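24 November 2023
Pridia handheld gripper kit, loaner unit, day 3

Much better day! The trigger lag I complained about is gone with the new firmware (Rurnbridge sent it overnight, and the update took one try). Squeeze and release feel immediate now, and I ran the full open-close cycle 200 times without a missed reading in the log.

Calibration next. The quick-start sheet still tells you to hold the tag square to the lens, which gave me garbage on day 1. Valentin Picard tilted it a little and swept slowly from left to right, and the solver settled straight away. I've penciled his method onto the sheet. Worth telling the Mathebula people before they write up their own notes – they have the same sheet and probably the same garbage.

Things I like so far: the black rubber edges on the finger slot are grippy without being sticky, and the mesh lining gives enough to hold a bottle cap and a marker pen equally well. The body is big, bigger than I'd have chosen, but the weight sits low and my wrist was fine after an hour. 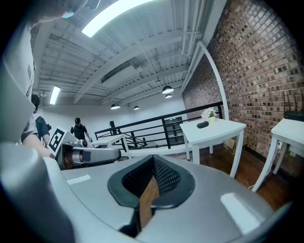
The wide lens is the part I keep showing off to everyone. With the older Soramham kit we lost tracking whenever the fingers got close to a blank wall, and I expected the same trouble upstairs. Nope. Brick on one side and railing at the back seem to give it plenty to hold on to. Longest run without a tracking drop: 1562 frames, and that one ended when I hit stop by mistake.

Not so good:
– Glare. The gray plastic is smooth enough to catch the ceiling lights. Doesn't seem to bother the tracking, but I'd like to try a strip of matte tape.
– Export is slow, nearly 14 minutes for the morning's runs. Valentin thinks it's the card and not the software. Try the faster card.
– Battery door pops open if you grab the unit from behind. Mine is taped.

Cup-to-saucer task: 11 clean demos saved, folder is on the shared drive under pridia_day3. Please don't rename it, the export script looks for that exact name.

Price for the two-unit bundle is still missing from the quote. Asked again. The loan runs into December, so there's time to do the drawer task properly and let the others have a turn with it. I'd buy it as it stands, battery door and all.

Monday: matte tape, new card, drawer task.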